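Drinderance Workshop Notes
Tips for teaching an arm by hand or by remote
Updated July 2025

Quick ones this time, mostly stuff I keep repeating on the Hambridge bench. Kitchen jobs, fruit and dishes, small arm. Take what's useful.

Before you start

Clear your own route first. Do the move with your bare hand, slowly, twice. If your wrist has to twist halfway, the arm will have to as well, and it's worse at it.

Tape your limits. Painter's tape, any color, peels off clean. Mark how far out you want the work to go and keep everything on one side of it.

Dishes with a bit of a lip are harder than flat ones. Come in from above, not across, or you'll catch the rim and drag the whole thing.

Wipe the camera. Every time. Kitchen grease you can't see will wreck a whole afternoon of demos.

Hand guiding

Hold the arm behind the wrist, never by the fingers. Keep your own hand out of the wrist view if you can.

Go slower than feels natural. Then a bit slower on the last inch. Most bad grabs come from rushing the close.

Round fruit rolls. Pomegranates are nice to practice with, firm skin, plus the crown end gives you something to line up on. Dont grab BY the crown, it snaps. Fingers either side of the fat part, close, wait a beat, lift straight up.

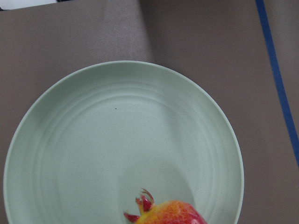 Turn the fruit between tries. Crown left, crown right, crown at you. If it always sits the same way the arm learns that one way and nothing else. Same goes for where it is on the dish: middle, near the rim, far side. I do 15 tries, then change something.

Remote control

Sit where you can see the bench AND the screen. Neck will thank you.

Set the speed low in the Dineck controller before you touch the sticks. Mine resets itself after every restart, check it.

Lost your depth? Look for the shadow under the fingers. When shadow and finger meet you're nearly down. A desk lamp off to one side helps a lot.

Stop if you're correcting more than you're moving. Back off, let go, start the try again.

Keeping or tossing

Keep a clumsy try if it got there. Toss it if you bumped the dish and carried on like nothing happend.

A miss followed by a clean second grab, keep that too. Put it in its own folder.

Name the folder right away. I had 1135 tries from June in one called "new" and sorting them took longer than making them.

Six good ones beat a pile of sloppy ones. When I get tired I quit.

Odds and ends

Spare finger pads go in the Pryor tin, lid on, away from the cooking oil. Swap them when they go shiny.

Unplug before changing pads.

Fruit that's been squeezed all day goes in juice, same night.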